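Finished the Kermani book at lunch, the one Fereshteh pressed on me in May with that look of hers. 178 pages on why we should all eat slowly. I ate a sandwich over the sink while reading the last chapter, so draw your own conclusions about how far it got with me.

The argument is that if you put your fork down between bites and chew until the food has "told you its story," you will need less, sleep better and become easier to live with. The evidence is the author's own marriage and a study he never names. I went through the notes at the back looking for it. Five of them point to his earlier books. One points to a website that is now selling mattresses.

Fereshteh swears by it. She says she has been at it since winter and no longer wants anything after dinner. She also moved into the apartment over Volstead's bakery and quit driving to work, so she climbs stairs and walks all day, but the book gets the credit. When I said so she told me I was being a lawyer.

Tried it anyway tonight so she can't say I didn't. Lentil soup, bread, radio off. The book wants the table cleared of everything except what you are eating from, and it wants a plate under the bowl, "to give the meal a floor." I don't know what that means and I doubt he does.

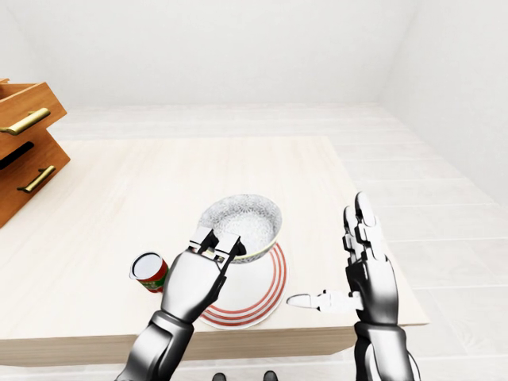 Bowl on a plate with red rings, and a can beside them.

Lasted until the soup went cold. Chewing lentil soup is a stupid thing to do. You get to the end of it very fast and then you sit there moving your jaw like a goat. By the halfway point I was thinking about the gutter, the phone bill, and whether Getachew meant what he said about the truck. Wanted toast afterward, and had it, 2 slices with butter, standing up.

Wilfredo called at nine and I told him all this. He says his sister paid for the weekend version, out at a lake somewhere, and came home hungry and mad at everyone. He also says Kermani has a line of spoons now. I would not put it past him, but Wilfredo also told me the Wekik bridge was closing for good and I drove over it this morning.

I'll give the man one thing. The kitchen was pleasant with the radio off. I could hear the kids next door arguing about a bike, and I hadn't noticed before how loud the refrigerator has gotten. Probably the fan. If it's the compressor I'm not paying for it, I'll get a used one from Houshang.

Book goes back to Fereshteh tomorrow. She'll ask if I did the full week. Need eggs, dish soap, stamps.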